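Dromora review: who sits on whose board, and do you need an app to tell you?

By Corina Wieser

There is a type of product that only makes sense after you've read one good newspaper story about a boardroom row. You learn that two directors of the same tech company have stopped speaking, that one of them put money into the other's rival, and you wonder how many more of these rows are going on. Dromora would like you to keep wondering, and to pay every month while you do.

The pitch is simple enough. It follows the directors of technology companies, draws the links between them and sends an alert when somebody joins, leaves, or is reported to be thinking of leaving. The makers say it covers more than 1,000 boards. I have no way of checking that, and the website doesn't list them unless you have paid, so treat it as their number.

I used it for a month, mostly on a phone, first thing in the morning and last thing at night. My paper paid for the standard plan. Varkach, the older rival, was already on my desk machine, and I kept it running alongside.

Setting up

You pick the companies you want to follow and the app suggests directors. This part is quick and I've no complaints, apart from the screen that asks for access to your contacts "to improve your map". It didn't say how my contacts would improve anything. I said no and the app asked again on Monday. There is a setting to stop it asking, under Profile, then Sharing, then a heading called Network Health, where I doubt many people will go looking for it.

The map

The map is what they show in the adverts. Each director is a dot, each shared board a line, and you can pull the whole thing about with a finger. It looks clever and I got very little out of it. A line tells you that two people have sat at the same table. It doesn't tell you whether they voted together, whether one brought the other in, or whether they have exchanged a word outside the meeting. Anyone who has covered companies for a living knows that those are the questions, and that you get the answers by ringing people up.

It also makes everybody look like a plotter. Put any long-serving director in the middle and the lines run off in all directions. My colleague Desta Assefa, who covers media regulation, looked up a retired accountant she knew had done nothing more sinister than chair audit meetings, and he came out looking like the hub of the whole industry.

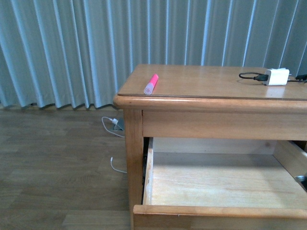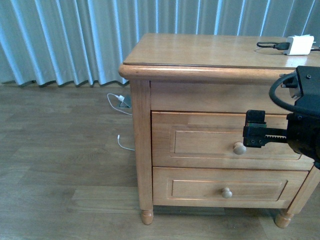
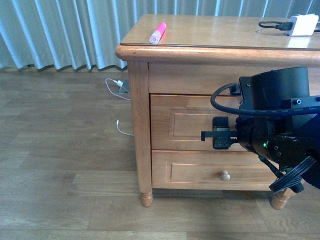

Bedside table in light wood with a glossy top.

The alerts

Here I had hoped for more. A decent alert would be worth the money on its own. Company filings come out at awkward hours, are written to be skimmed past, and it is easy to miss the paragraph saying that a director "will not stand again".

Dromora did catch those. In my month it flagged 4 departures at companies I follow, and every one of them was real. Varkach caught 3 of the same 4, and was slower with all of them. So on plain filings the newcomer wins, and I'm happy to say so.

The trouble starts with what the app calls Signals. These are alerts drawn from press reports, posts and, as far as I can tell, other people's guesses. Each comes with a strength score out of 5. I had a "strength 5" alert telling me that a director was at odds with his chief executive over politics. I tapped through. The source was an opinion column, which quoted a podcast, which had speculated about a leaked email neither presenter claimed to have read. By the time all that reached my lock screen it had become a flat statement with five little bars beside it.

I asked the company how the score is worked out. Hubert Widmer, who answers for the product, wrote back that it reflects "how widely a development is being discussed". Well, that is a measure of noise. Gossip about famous people is discussed very widely. If that's what the bars mean, the app should say so next to the bars, and the word "strength" should go.

He added that readers can always check the original source. They can, provided they have a subscription to it. A good number of the links I followed ended at somebody else's paywall.

What it gets wrong

Former directors hang about too long. One company I follow still had a man on its map who left before I signed up, and a report through the correction form got me a thank-you message and no correction. Two people with the same surname were merged into one, which gave a modest pension fund trustee a seat at a chip maker. Observers, who attend meetings but have no vote, are drawn exactly like full directors. That last one matters a lot, as half the rows worth reading about turn on who had a vote.

There is a summary tool as well. It boiled a long resignation letter down to "left on good terms". I read the letter. It was polite, and it was furious.

Price and leaving

The standard plan is billed monthly and the yearly plan is cheaper, as usual. Cancelling took a chat window and a good deal of patience. You're offered a pause, then a discount, then a chance to "tell us what we could do better", and only after that does the button appear. Search and alerts stopped straight away, although I had paid to the end of the month. A polite email got them switched back on.

Should you pay?

If you work on filings every day and somebody else is paying, the plain alerts are good. Turn Signals off and leave the map alone. Varkach is duller to look at and slower, but it marks observers properly, and it gives you the text of the filing instead of a score.

If you're simply curious about the people who run the big platforms, I'd save the money. The filings are free to read, most companies will email them to you if you sign up on their investor pages, and a newspaper subscription comes with someone who has made the phone calls.

I've kept Varkach. The Dromora account runs out in February and I have left it on the free plan, which so far has sent me one alert, inviting me to upgrade.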